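**Dish cupboard at the Purkside kitchen**

The shared kitchen at Purkside reopens in December with the new shelving in place. Tullard finished the fitting last month, and the two wall units that used to stick have been replaced.

Everyday dishes now live in the cupboard to the left of the sink. Large pots stay on the bottom shelf by the stove. Please don't stack glass on top of the plates, as we lost four dinner plates that way over the summer.

Groups booking the kitchen for an evening should allow half an hour at the end for washing up and putting away. The Cervantes reading group has the room until 9 p.m. most weeks, so a late booking can't start before then. Keys go back in the box by the side door.

Lids and mixing bowls without a home can go in the crate under the window for now.

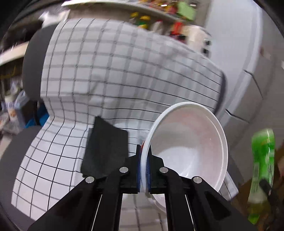 Dish soap and towels are provided. Bring your own coffee and tea, and take leftovers home with you. The fridge is emptied every two weeks, and anything without a name on it is thrown out. Booking forms are at the Penik Street desk.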